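Soup night is coming back to Masson — and bigger this time

April 2024

If you missed the Cladudholm soup night last November, you missed a good one. I went for a quick bowl and ended up staying until they stacked the chairs. Well, it's coming back, and the town has given it the whole of Kumorik Hall this time!

The fall supper fed 400 people and ran out of bread before eight (I got the heel of the last loaf, and I was glad to have it). It raised $1,140 for the Masson library roof, which still drips over the large-print shelf every time it rains.

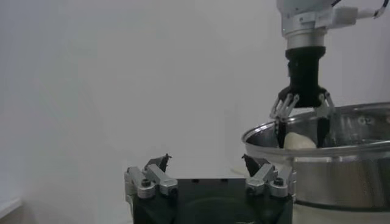 A large stainless steel pot against a pale wall.

Tickets are $11 at the door, and kids get in for $3. Cleltus Bakery is doing the bread again and says it's baking a lot more of it. There's a lentil soup on the menu, a chicken and rice, and a beet one I plan to try first — my grandmother's was terrible, so the bar is low.

Doors open at five. Bring your own bowl if you can, and park behind the hall, as the street out front is still torn up for the new water line.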